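Home Essays Play and Home Archive Contact

A Small Kitchen Is Enough

Last updated 22/04/2019

In March I visited a toy shop in Stasthorpe to buy a present for my niece, who was turning three. I wanted some toy vegetables. The woman in the shop was very kind and she brought me to a wall where the play food was hanging. There were sets by Pundico with 20 pieces, and these were the small ones. There was a supermarket with a cash register, a bakery, a breakfast with fried eggs, and a fish that could be cut into slices. I stood there a long time and I went out with nothing.

I have thought about this wall many times since then. My opinion is that we give children too much play food, and that a child plays longer and better with very little of it. I know that many parents will not agree with me, and my own sister is one of them.

When I was a child in Ojala, my grandmother kept a drawer for the grandchildren. In it were a few toy vegetables and a cup from her kitchen. The cup was the most important thing. It was a pot, a bath, a bucket, a hat for a bear. The carrot was usually a carrot, but on some days it was a telephone. I do not remember that we ever asked for more vegetables. We did ask for a second cup, and we did not get it.

What I like best, still today, is a selection of the same size: a carrot with its green leaves, a red chili pepper, a yellow fruit with ridges that could be a melon or could be something else, and one cup. These things are different in color and in shape. A child who does not yet have the words can point to each of them and nobody will be confused.

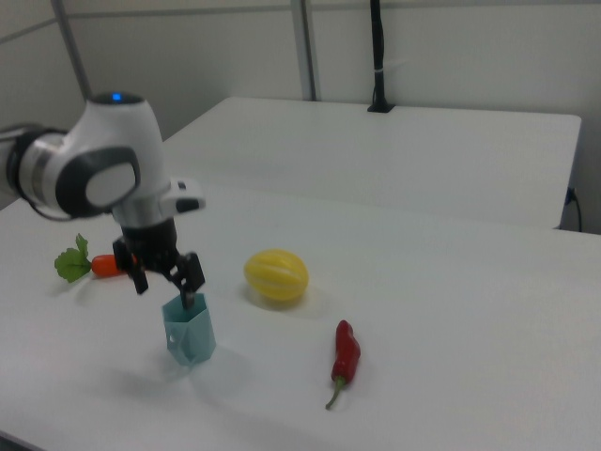
Wouter Kuipers wrote to me, after he had read an earlier version of this text, that I was making a virtue out of having little money. According to him a child who owns a full market stall learns more names, shares more easily with friends, and has no reason to be sad when one tomato disappears under the sofa. He also found that grown-ups who praise the simple toy are usually grown-ups who do not want to tidy.

The last point is true and I accept it. I do not want to tidy. But I don't think it is a weak argument. If a child of three cannot put the toys away by herself, then somebody else does it every evening, and this somebody becomes angry with the toys and later a little with the child. With a few things on a white table the tidying is finished before it can become a quarrel.

About the names I am less sure. It is possible that a big set teaches more words. At my niece's house there is now a big box (from her other aunt), and I looked how she used it. She turned the box over, she sat down in the middle, and she searched for the banana. When she found it she left. The other pieces stayed on the floor until dinner, and I could not see that she learned from them any names.

A ridged yellow fruit on its own gets a different treatment. It is picked up, it is smelled, it is rolled from one side of the table to the other. Somebody says melon, and somebody says lemon, and there is a discussion. I have heard two children discuss such a fruit through a whole lunch. In a big box this fruit would be at the bottom.
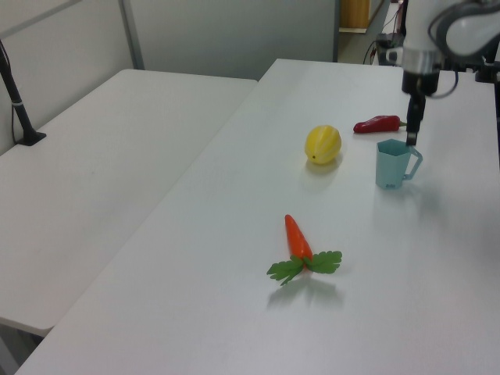
The cup deserves also a few sentences, as it is never included in the sets, or it is included as a tiny thing in which no carrot fits. I would always take a real size. A child wants to put something inside something. With vegetables only, she can make a row or a pile, and after this she looks for you. With a cup she can hide, serve, measure, pour nothing into nothing and tell you that it is too hot.

I must be fair and say that good single pieces are hard to find. The shops prefer to sell the box. At Bikirum, near my work, they do sell them one by one, and the carrot there is so nice that I bought it without having a child at home. For the price of a market stall you can have a handful of such pieces and still some money for a book.

In the end my niece received a carrot, a pepper and a cup. Her mother asked me if the rest was still coming by post.

Comments

marit_o: We own something like 700 pieces if I include the plastic peas. I am reading this while sitting on one.

Wouter Kuipers: I still defend the market stall. But I give you the cup, you are right about the cup.

Dee: My son only ever wanted the pepper. Two years of the same pepper, in the bath, in bed, everywhere.

tomasz: Does Bikirum ship? I can't find the single ones anywhere.

Previous Next Back to Essays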